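Vasseur workshop, back room -- bench and surfaces check, July
Filled in by Mohcine Ragab

1. Floor clear around the bench: OK. I moved two boxes of offcuts under the shelf again. If they're yours, please take them home!

2. Lighting over the bench: OK, although the left tube takes its time coming on. I gave it a minute and it settled.

3. Sockets and leads: one to fix. The extension lead behind the vice has a nick in the outer sleeve, so I've taped a note to it and put it in the office. Use the Sonov one for now (it's longer anyway).

4. Bench legs and bolts: OK. Twelve bolts, all checked with the spanner, and 9 of them wanted a quarter turn. I'd like to do this every 40 days or so and see whether they keep working loose.

5. Wobble test: pass. I leaned on all four corners and then sat on it, which I'm sure isn't in the Irkeo handbook but tells me what I want to know.

6. Bench top, splinters: pass. I went over it with an old pair of tights on my hand -- they snag on anything -- and only caught once, near the vice. Quick rub with fine paper and it was fine.

7. Bench top, finish: pass, with a comment.
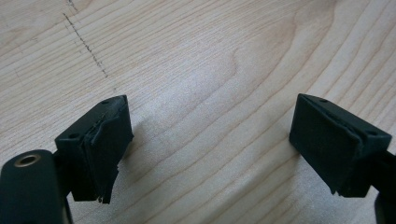

I do love the grain on this top, all those long curves running across the pale wood, and I'd hate to see it go grey. Can we please not stand mugs straight on it? There are mats in the drawer. I'd also like to give it another coat of the Rosau oil before the autumn, so shout if you need the bench that week.

8. Oily rags in the lidded metal bin: OK, bin emptied at 13:00.

9. First aid box: short of large plasters, I've put them on the list.

Lead still to be replaced, everything else signed off. M.R.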